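Search this site Search Go

Tool library finds a home at last in Skasthorpe

Last updated: April, 4.15pm

If you've been waiting to borrow a decent pair of pliers without buying them, good news! The Skasthorpe tool library has moved out of its cupboard at the community hall and into the old print unit on Plelmont Yard, and I popped over at the weekend to have a nose round (and, I'll admit, to return a spirit level I'd had since before Christmas).

I've been a member almost from the start, back when there were 42 of us and you had to ring ahead so somebody could find the key. Things have come on a bit. There are more than 500 items on the list now, from hedge trimmers to a tile cutter the size of a small dog, and the new place is open every morning as well as two evenings a week. 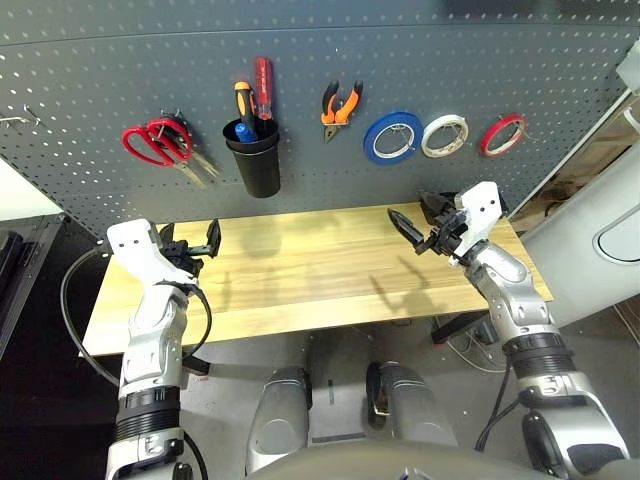 Borrowing costs the same as before, £28 a year for a household, and you can take up to five things at a time. The bit I got most excited about doesn't need borrowing at all, though. Members can now come in and use the benches for small repairs, with the everyday bits kept on a wall of dark grey pegboard so you don't have to go rummaging. The scissors with the red handles hang next to a black cup of screwdrivers, then come the pliers, and after that the tape, in blue, white and red. I know it's only tape, but I have spent whole afternoons of my life hunting for tape. The table under it has a lovely pale top, too, and I was itching to spread my broken bedside lamp all over it.

The pegboard system came from Dhanial, the shop-fitting firm on the bypass, who let the library have it cheaply at the end of a job. The rest of the move was paid for by a grant from the Jido Fund and an awful lot of cake sales. I bought more lemon drizzle over the winter than I care to add up, so I'm claiming at least one hook as mine.

A few practical things if you're planning a visit. Parking in the yard is tight before ten, and the lorries for the carpet place need the left-hand side kept clear, so use the Station Road car park if you can. Bring your old membership card, as they're swapping them for new ones at the desk. Anything powered still has to be booked online the day before, and late returns are still 50p a day (my spirit level came to rather more than I'd hoped).

The sewing machines haven't moved yet and are staying at the hall until May, when the second room gets its flooring.

Filed under: Local news, Making and mending, Plelmont Yard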